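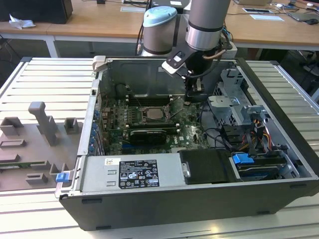

Rokeya Sikder wrote to us after last winter's course that she had owned five computers in her life and never once seen the inside of one, and that she now opens the case before she opens the manual. She also asked when we would run it again, and so did enough other people that we've gone ahead and planned a bigger one!

Call for participants: Open Case, the Vistholm evening course in desktop repair

Vistholm is looking for up to 50 people who want to learn how a desktop computer goes together, how it fails and how to get it going again. You don't need any background at all. If you can use a screwdriver and don't mind dust, you're ready. If you already swap your own memory and have strong feelings about thermal paste, come too — we'll put you to work on the harder machines.

The course runs for eight weeks, one evening a week, and you keep the same bench partner the whole way through. The first two evenings are all about taking things apart: power supplies, drives, fans, memory, cards, and the little front panel connectors that everyone gets backwards at least once. After that we move on to finding faults. Xiaoqing Meng teaches those evenings and she is wonderful at it. She'll hand you a machine that beeps, or one that does nothing at all, and let you work on it for longer than feels comfortable before she gives you a hint.

The last three evenings go to refurbishing. We have 423 donated desktops in the Rekberg storeroom, mostly office machines, and a good many of them need no more than a new drive and a proper cleaning. The ones you finish go to households on the Kahsay list, with a keyboard, a mouse and a card signed by whoever fixed them (please write neatly).

What you get
All teaching, parts and bench space, free of charge
A basic tool roll, yours to keep
Coffee, tea and something to eat at the break
A certificate if you come to at least six evenings

What we ask
You are 16 or older
You can lift a desktop computer onto a bench, or tell us so we can set one up for you
You come on time, as we do the safety talk first and won't let anyone touch a power supply who missed it
You leave your own broken laptop at home. We love laptops, but this is a desktop course

Evening groups are taught in English. Baltasar Robles can help in Spanish, and Britta Rieger in German, so mention it when you apply if that would make things easier. The room is on the ground floor and the door is wide enough for a wheelchair.

To apply, send us up to 200 words on why you'd like to join and which evenings you can't do. Spelling doesn't matter. Tell us about a machine you once gave up on, if there is one — we enjoy those very much. Applications close on June 28, 2024, and Sabine Steinbach will write to everyone, whether or not there's a place for you this time. The next round after this one starts in January.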